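Bananas, ketchup and a very patient robot arm

Print this post | E-mail this post

So I have finally had my turn at the toy kitchen! Regular readers know I've been going on about the Plendolix project since spring, mostly from the sidelines, typing up other people's notes. Last week I got to drive.

The idea is simple enough. You move the arm yourself, by remote control, through some small chore (pick up the strawberry, put it in the bowl) and everything gets recorded, your hand movements and the camera views together. Do that enough times and the robot has something to learn from. Our target is 3,000 good runs by November, and I was handed 17 of them for my first session. I managed 11 that were worth keeping.

What got me was the wrist view. I'd been steering by looking straight at the table, like a sensible person, and then I tried going by the little screen instead – completely different world. Everything is huge and close and the fingers are always in your way. 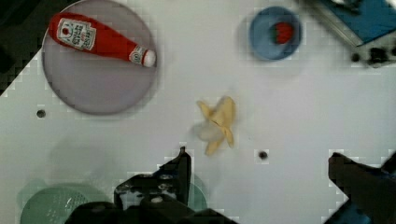

Lining up on the banana, wrist view.

I have strong feelings about that banana. The peel flaps stick out in all directions, so if you come in at the wrong angle you end up holding a flap and dragging the rest of it along behind. My trick (it took me far too long to find it) is to stop well above the table, turn the wrist first, and only then go down. The people who trained at the Rekow site all do this without thinking. I was over-correcting the whole time, and you can see it in my recordings, little wobbles everywhere, which is a pity when the robot is supposed to copy you!

The overhead camera is kinder. It shows you the whole layout, and I like to stare at it for a moment before each run and plan my route past the colander and over to the toaster oven.
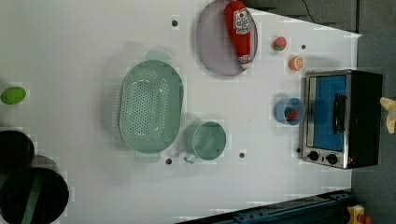
Dernik Notebook, no. 3

Ketchup on the plate is my nemesis, by the way. The bottle lies right across it, so there's the rim to think about as well as the bottle, and I kept clipping one while reaching for the other. I deleted those runs. Somebody may tell me I should have kept them, and I'd love to hear the argument – I go back and forth on it myself.

The other thing I hadn't expected is how much room the arm itself takes up. From above you lose a good part of the table underneath it, cables and all, and you have to remember what you were heading for.

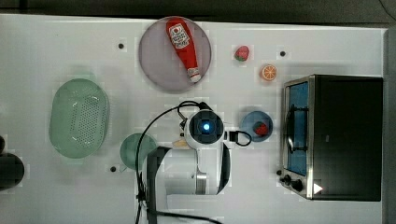 What I'm trying next time

Slower starts, for one. I'm also going to do all my strawberry runs in a row before I touch anything else, and take a proper break in between, because my thumbs were killing me by the end. If you've driven an arm like this and have tips for soft or floppy things, the comments are open.

Recent posts
My desk at Czarnecka, before and after
Plendolix notes: why we label everything twice
A beginner's week with the practice arm

Contact | Copyright Dernik Notebook | Back to top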